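Skesden Publishes Findings on Household Chore Machines

Gromton, 1 May 2026 -- The Skesden institute has released its review of machines intended for household chores. It finds that lifting and carrying are improving, while storage tasks remain difficult.

The review draws on 2549 attempts at putting goods away, made with two machines, Nivell and Âu. Both handled open shelves well. Lidded boxes caused most of the failures, as the latches must be found, pressed and checked by touch.

"A person does this without thinking," said Solveig Tangen, who led the review. "The machines still stop to look, and then they press in the wrong place."

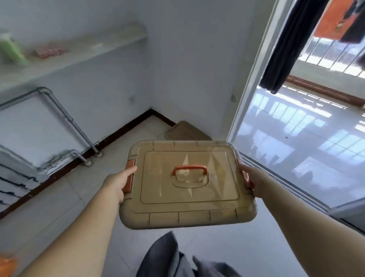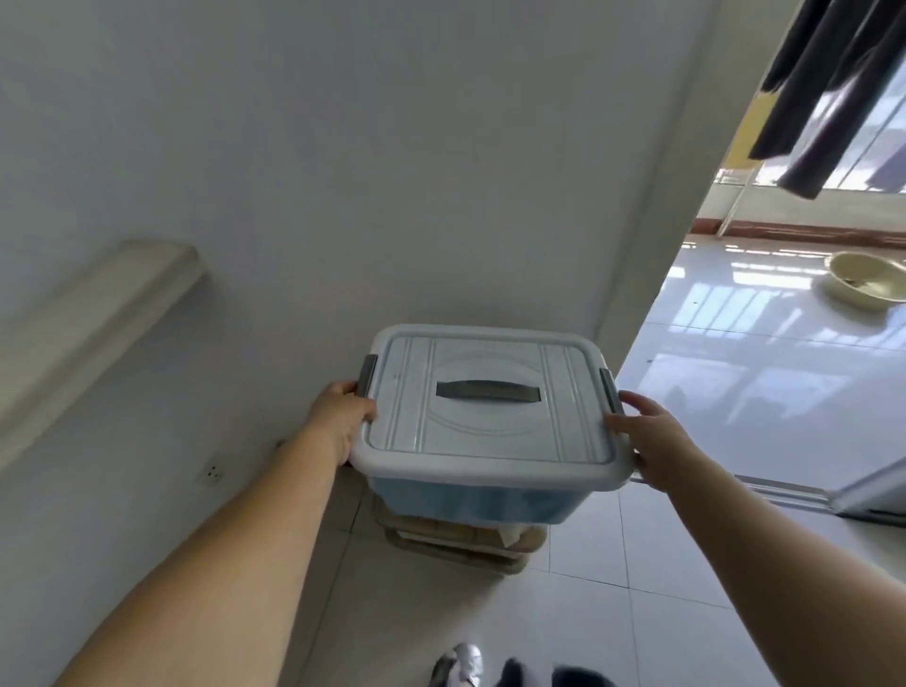

Plastic lids with a carrying handle and two latches, held in both hands.

Thanasis Kourkoulas, head of testing, said that shop-floor work is closer to being ready -- containers there are mostly of one size. A further 1000 attempts are planned, with lids of different makes. The full report is available from the institute on request.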